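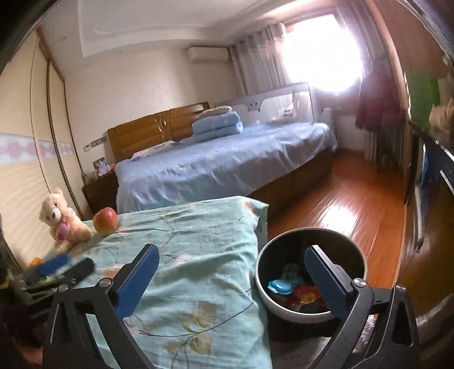 Bedroom, table with the mint-green branch-print cloth.

June 23, 2018

Vibraphone day again. The Tuominen has been in pieces since the spring and I wanted it standing on its own legs before the July dates, so I cleared everything else off the calendar and started with the thing I'd been putting off, the damper bar.

Old felt came off in crumbs. Whoever did it last used some sort of contact cement, a lot of it, and it had soaked into the felt and gone hard as toffee. That explains the click on every pedal release that I'd been blaming on the springs (sorry, springs). Scraped with a plastic putty knife first, then a rag with mineral spirits, then the knife again. The wood underneath is fine, no warp that I can find with the straightedge, and there's a nice pencil mark from the factory at the middle that I left alone.

New felt is the softer of the two rolls from Tistell. I tried a short piece of the firm one just to hear it and I really don't like it – it stops the naturals dead and then the sharps hang on for a moment, like somebody left a door open. Softer felt, both rows stop together, or close enough that I can't hear the seam when I play the opening of the ballad with lots of pedal. Stuck it down with double-sided tape this time instead of glue so the next person doesn't curse me. If the tape creeps in a hot van we'll find out soon enough.

Pedal height: came up too far, so the player would have to lift the whole leg. Took 2 turns off the rod and it feels like a piano now. Well, like a cheap piano. Half-pedaling is possible, which it wasn't before! I sat there doing half-pedal chords for way too long and got nothing else done before lunch.

Cord. The old one was frayed at the low end where it goes round the last post, and there was a knot in the middle of the upper row, a real sailor's job. Restrung both rows with the braided stuff. It's slicker than the old cord and the bars wander a bit toward the high end if you roll the instrument across the floor. I pushed them back by hand and tightened the spring at the end post. Keep an eye on this. If it's still doing it after a week I'll go back to the waxed cord and put up with the squeak.

Now the motor, which is what everyone keeps asking about. Thirteen volts at the terminals with nothing connected to it, and it drops the moment the belt goes on. The brushes were worn down to little nubs. I put in a set from the drawer, filed them to fit, and it spins up smoothly and will hold a slow speed, which is the only speed I care about. Fast vibrato always makes me think of an ice rink. For the record, the slowest setting where the fans don't stall partway round is 30 turns a minute. I marked that spot on the dial with a dab of white paint. Don't clean it off please.

There's still a hum. It's mechanical, you can feel it with a hand on the frame, and it's loudest under the low F resonator. I packed a bit of foam between the motor plate and the end rail and got rid of most of it. The rest disappears as soon as the bass comes in, or it did when I played along with the rehearsal tape, but the duo piece has no bass for the whole first chorus and a lot of air in it, so I'd like it quieter. Things to try: rubber grommets on the motor screws, a longer belt, or just switching the motor off for that tune. The last one is free.

Bars. Washed them in warm water with dish soap, dried them on towels, and went through the lot with the tuner. They're in better shape than I'd feared. Only 6 of them were off by enough to bother with, all up in the top octave, all sharp. I didn't touch those today. My ears were tired and you can't put metal back. What I did do was swap two that had been strung in each other's places, A flat and B flat, and I would love to know how long they'd been like that and who played around it.

Pickups: the Utano set arrived and I've fitted the low octave only, as a test. The little discs go on the underside near the node, and the wire runs along the rail in a channel. The sound is very direct, all attack, hardly any bloom. On its own I find it kind of ugly. Mixed in low under the two overheads it gives you the front of the note back when the drummer is on the ride cymbal, and that's the problem we've had every single time we've played in a small room. The brush tunes don't need it at all. My plan is to wire the rest, but put the whole thing on one volume pedal so it can come in and out during the set.

One gripe. The adhesive on the discs is much too good. I moved one to compare positions and it brought a flake of the gold finish with it. It's on the underside so you'll never see it, but decide where you want them before you press down. Further toward the node gives a rounder note with less level. I settled on a thumb's width in from the cord hole and left it there.

Played it for the last part of the afternoon, first alone and then against the recordings from the Clirkport gig. Listening back to those is a bit of an education. The vibes are miles away in the second set and the guitar is sitting right in the same range, so the two of us sound like one blurry instrument whenever we comp together. Some of that is the room and some of it is us. I've been voicing everything with four mallets because I can, and on the blues I tried dropping to plain thirds and leaving the bottom to the guitar, and it opened right up. Would like to try that with everybody in the room before I get too pleased with it.

Mallets: the medium cord ones sound best on the new felt and the old yarn pair is shedding again. There's blue fluff in the resonators, I got most of it out with the vacuum hose.

Still to do:
Top octave tuning, in the morning with fresh ears
Grommets for the motor plate
Rest of the pickups, and find a better plug than the one in the box
New casters, the front left one locks and then doesn't
Check whether the legs fit in the long case with the felt on the bar or if the bar has to travel separately
Write to Tistell for one more roll of the soft felt, same color

The instrument is set up under the window with the cover on and the motor unplugged. Anyone who wants to try it can, just push the bars back toward the low end when you're done and leave the dial where the paint is.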